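Small whiteboard and mugs sharing one tabletop: ghosting, rings, spacing

Posted by Kausar Arain in Surfaces and Storage

I have a tabletop with a gray marble pattern. I do not know whether it is stone or a printed surface. It holds mugs, coasters and a small dry-erase board that we use for notes. Two problems.

First, red marker that stays on the board for more than a few days leaves a pink shadow after erasing. Black and blue from the same pack come off clean. I have tried a dry cloth and a damp paper towel.

Second, the board slides. It leans in a corner, and when someone sets a mug down next to it the bottom edge creeps forward. I would like to keep it in the same spot. Wall hooks are not possible. What spacing and what kind of stop would you use? The board is 13 inches on the long side and the mugs are the ordinary kind with a side handle.

Maham Tarar
Accepted by the poster

Ghosting: trace over the red shadow with fresh black dry-erase marker, wait a few seconds, wipe. The solvent in the fresh ink lifts the old pigment. Repeat once. If a shadow is left, use isopropyl alcohol on a microfiber cloth, then a cloth with plain water, then dry it. Do not use a melamine sponge. It dulls the coating, and a dulled board ghosts faster. Red usually gives the most trouble in my experience, so keep it for notes that change daily.

Sliding: the steeper the board stands, the less its bottom edge pushes outward. Put the lower edge closer to the wall first and see if that is enough. If it still moves, stick two clear rubber bumpers (the kind for cabinet doors) to the underside of the frame, not to the table. Adhesive can pull the finish off some printed tops and can stain some stone.

Spacing: turn the handles away from the board. Most of the bumping comes from fingers in the handle, so the mug can stand fairly close if the handle points elsewhere. I keep the gap at one hand's width.

Find out what the top is before you clean it. If it is real marble, no vinegar and no lemon. Coffee rings on either material come off with dish soap and warm water when they are fresh.

Noman Arain

Just get a magnet board and put it on the fridge. Ours has been there since May.

Siyabonga Mnguni

Agree with Maham on the alcohol, with one correction. Check the frame first. On painted frames alcohol can take the color off at the edges, so apply it to the cloth and stop short of the border.

A tray for the mugs solves part of the sliding problem, provided it has a raised rim. The mugs then have a fixed place and stop drifting toward the board. Measure with the handles included. I bought one 9 inches wide for four mugs and had to exchange it for the 13 inch size.

Our board stands in the back corner at a slant, yellow-orange frame, red writing, with the four mugs grouped to the right of it and below. The coasters stay out on the marble-patterned top for whichever mug is in use. 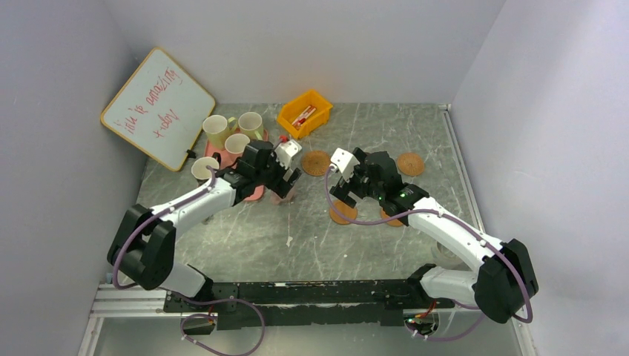 Related threads

Removing permanent marker from a dry-erase board
How to tell printed marble from stone
Felt or rubber feet for a tray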